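June 26, 2021

Today I was thinking mostly about tables and about blue things.

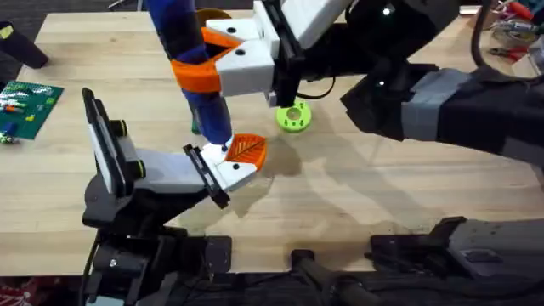
The blue tube with its orange band, over the pale wood.

I like this wood very much. The planks are light, almost blond, and they all run the same way. At home in Himville we had a dark table, and every crumb was visible on it. When I have my own kitchen I want a top like this one, even if I must oil it every month.

The blue is strong next to such a quiet color. Heiðrún Juhl says I should paint my shelf in this blue, with one orange line and a little white. I am not sure yet. The paint at Pletow costs 2,590 for the small can, and in May I already spent too much on the curtains.

In the evening I wrote to my sister and cooked lentils. I forgot the salt again. Tomorrow I must call Solís about the shelf boards, and ask if they can cut them to the right length.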